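## 4. What the shops did with order-ahead

I spent most of July sitting in small shops in Wondville watching people pick things up, so this section is going to be less tidy than the last one. Section 3 covered how we signed up the shops and what Plikby does (short version: customers order and pay on their phones, the shop gets a ping on a tablet, and the customer walks in and takes the bag). What I want to get into now is how the shops bent the thing to fit their day, which was a lot more interesting to me than the sales numbers, though I'll get to those too.

### 4.1 Setting up

We had 27 shops at the start. Most were food places, but we also had a florist, two hardware stores, and a shop that sells nothing but yarn. Every owner built their own menu or catalog in the Plikby editor, and I asked them to think out loud while they did it. I'd figured photos would be the hard part. Wrong! The photos went fine, and the pickup time setting drove everybody up the wall.

Plikby asks for one "prep time" per shop. One! A bakery can hand over a loaf in the time it takes to find a bag, and a birthday cake takes two days. The owners all hit this in the first sitting, and they got around it in all sorts of ways. The bakery I'm thinking of made a product called "READ THIS FIRST" with a price of zero and put the cake rules in there. Grelari, the sandwich place by the bus stop, set the prep time to 12 minutes and then just phoned people if it was going to be longer. I loved that, and I also think it says plenty about the settings page.

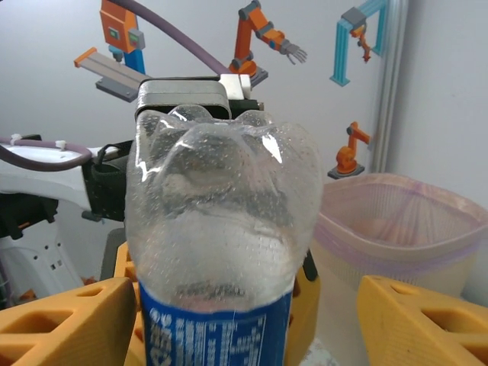

Did customers mind when the pickup time on the app was wrong?

They minded when the order was late, and hardly at all when it was early. In the exit survey the complaints about timing came nearly all from people who had stood at the counter waiting, and several of those told us the wait itself was fine but standing there with the app saying "Ready!" made them feel silly. People whose order was ready ahead of time mostly didn't mention it.

So if you're designing one of these, I'd pad the estimate a bit. I know that's a boring finding. Kun, the noodle shop, did exactly this in the second week without any prompting from me, and their late orders went from 13 in the first week to two in the week after the change. It's one shop and one week on each side, so please don't hang too much on it, but the owner was thrilled and so was I.

### 4.2 The counter problem

Here's something I didn't have in my notes until the third or fourth visit. When a shop turns on order-ahead, it gets a second line, and the people in the first line can see it. Someone walks in, says a name, takes a bag and leaves, and the five people who've been waiting all turn their heads. At Grelari I heard "was he before me?" more than once on a single lunch shift, and the person at the register had to explain the app while also making change. (She got really good at it. By the end of the month she had it down to one sentence and was handing out the little cards with the code on them.)

Shops dealt with this in different ways. A few moved the pickup shelf right by the door so app customers never came near the register. A few others put it behind the counter on purpose, so that everyone had to speak to somebody, and they told me they'd rather have the awkward looks than lose the chance to say hello. The yarn shop has no line to speak of, so none of this came up, and the owner asked me quite reasonably why I kept asking.

I'd expected the door shelf to win on speed, and it did, easily. But the shops with the shelf behind the counter sold more extras. People came in for a paid order and bought a cookie while the bag was being fetched. I don't have item-level data for every shop (the hardware stores run their registers separately from the app), so I'm going by the food places alone, and I'd want a longer run before saying how big the effect is.

### 4.3 The tablet

The other thing I kept writing down was where the tablet lived. Plikby's guide suggests leaving it by the register. In practice it wandered. In kitchens it ended up wherever the flour wasn't. One café kept it in the back office for the first week and missed every order before noon, then moved it next to the espresso machine, where nobody could hear it over the steam, and finally taped it to the wall by the sink. The ping is the same ping for a new order, a canceled order, and a low battery, and I heard more grumbling over that one sound than over the monthly fee.

I did ask for a different sound for cancellations, and it's been added to the request list. We'll see. 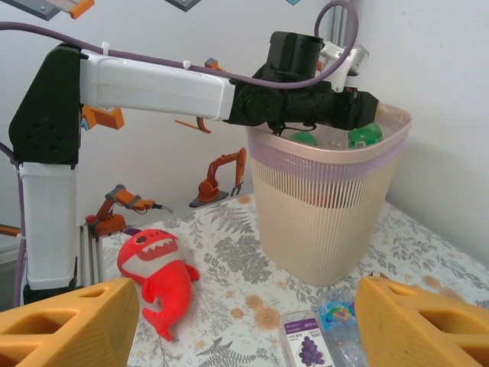
**Figure 4.** Robotic arm with its black gripper assembly over the rim of a basket.

### 4.4 Who kept it

By the end of the trial, most of the shops were still taking orders through the app and planned to go on with it. I did follow-up interviews with the ones that stopped, and price wasn't the main thing. Two said they simply didn't get enough app orders to remember the app existed between them, and one of the hardware stores told me its customers like to come in and describe the broken part with their hands, and no catalog is going to fix that. Fair enough!

For the customer side, we got 53 completed exit surveys, which is fewer than I'd hoped for. They lean heavily toward the lunch crowd, because that's when I was in the shops with the clipboard, and so the morning regulars are thin in everything I've said so far. Keep that in mind when you look at the pickup preferences in the next section, where the lunch people have some very strong feelings on the subject of paper bags.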